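Category: Meetings and Minutes

Rirkeck House Residents' Association
Minutes of the general meeting held in the shared kitchen, November 14, 2022

Present: Tiruwork Alemneh (chair), Jozef Maes (minutes), Selamawit Beyene, Lemlem Ayele, and residents from the first and second floors as signed in the book.
Apologies: Kidus Workneh.

1. Minutes of the last meeting

Agreed as a true record with one correction. Under item 4 the new kettle was said to have been bought by the first floor. It was paid for out of the shared fund. Jozef Maes to amend the copy in the folder.

2. Matters arising

The dripping tap at the small sink has been mended. The plumber from Gebreyes advised that the washer on the other tap will go the same way before long. No action for now.

The missing key to the bin store has not been found. Selamawit Beyene has had two copies cut and one is with the chair. The cost was claimed at the time and is in the accounts under sundries.

The notice about bicycles in the passage has been put up again. Two bicycles are still there. The chair will speak to the owners.

3. Money

The balance stands at £1679. Spending since the last meeting came to £286, nearly all of it the plumber, with the rest going on light bulbs and cleaning things. Lemlem Ayele asked whether the balance ought to be kept so high. The chair said the cooker is old and a new one would take a good part of it. It was left as it is until April, when the cooker will be looked at again.

Monthly payments stay at £15 per flat. One flat is behind and has agreed to pay the two months together.

4. The kitchen table

There was a long discussion under this item. The table is used for meals, for homework in the afternoons and for the sewing group, and people have been finding things left on it when they come to sit down. Selamawit Beyene said she had cleared it three evenings running and did not think that should fall to whoever happened to come in next.

The tabletop is pale wood and marks easily. Jozef Maes reported two dark rings near the window end and a patch where something hot had been set down. He thinks the rings can be sanded out but the patch may be too deep. He asked that no pot, pan or plant be put straight on the wood.

The snake plant was then discussed. Lemlem Ayele would like it to stay on the table, where people see it and remember it. Others thought it took up room at meal times. It was pointed out that a cloth under the white pot protects the wood only so long as the cloth is dry, and that a cloth left in a heap is no good for standing anything on.
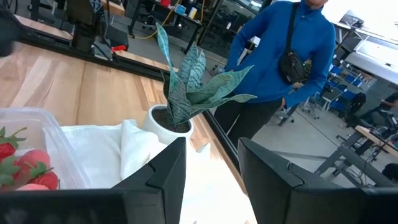 After some further talk the following was agreed.

The plant may stay on the table between meals and goes to the windowsill when the table is laid. A saucer is to be bought for it. Lemlem Ayele will water it, at the sink and not at the table, and will let it drain before it goes back. She reminded the meeting that it wants very little water in winter and asked people not to give it the ends of their glasses.

Cloths are to be shaken out and folded when finished with, or put in the wash if they are damp. White ones are for the table and the checked ones are for drying up. They have been getting mixed, and one of the white ones has come back from the wash grey.

Anyone who leaves the table last wipes it down, whether or not the mess is theirs. Selamawit Beyene asked for her disagreement with this to be noted.

5. Fruit and other food left out

Soft fruit does not keep well in the kitchen with the heating on. Strawberries in particular should be eaten the same day or put in the fridge. A clear plastic tub with no name on it will be taken as being for everyone. Tubs with a name will be left alone, but anything that has gone mouldy will be thrown out, name or no name.

The question of washing fruit before putting it away was raised. Lemlem Ayele said strawberries should be washed just before eating and the green tops left on until then. Tiruwork Alemneh has always washed hers first and dried them on a cloth. No rule was made.

Empty tubs have been piling up in the cupboard under the small sink. Those with lids that fit will be kept and the rest put out for recycling. Jozef Maes to sort them.

6. Shelf above the fridge

An offer has been received from Colel, the joiners in the yard, to put up a shelf above the fridge for large pans. The price is £30 for fixing if we supply the wood. The meeting was in favour. The second floor has a length of board left from the landing which may do. Jozef Maes to measure it and report to the chair.

It was asked whether the plant could go on the new shelf. Lemlem Ayele said it would get no light there.

7. Cleaning rota

The rota runs out at the end of the month. Tiruwork Alemneh will draw up the next one, in the same order as before with the two floors changing over. Kidus Workneh had sent word that he is away until the new year and will do a double turn when he is back. Agreed.

The floor cleaner we have been buying, Skeltau, leaves the tiles sticky if too much goes in the bucket. One capful is enough. A note will be taped to the bottle.

8. Any other business

The radio is not to be moved from the dresser, as the plug by the table is needed for the sewing machine.

A brown jumper and a child's glove have been in the passage for some weeks. They will go to the charity shop if not claimed.

Selamawit Beyene asked if the meeting could start half an hour earlier in future so that those with small children can stay to the end. Agreed for the next one, to see how it goes.

Actions

Jozef Maes: amend last minutes; sand the rings on the table; sort the tubs; measure the board.
Lemlem Ayele: buy a saucer; water the plant.
Tiruwork Alemneh: new rota; speak to the owners of the bicycles; reply to the joiners once the board is measured.
Selamawit Beyene: note for the floor cleaner; separate the white and checked cloths.

The next meeting will be in the shared kitchen, date to be put on the board by the front door.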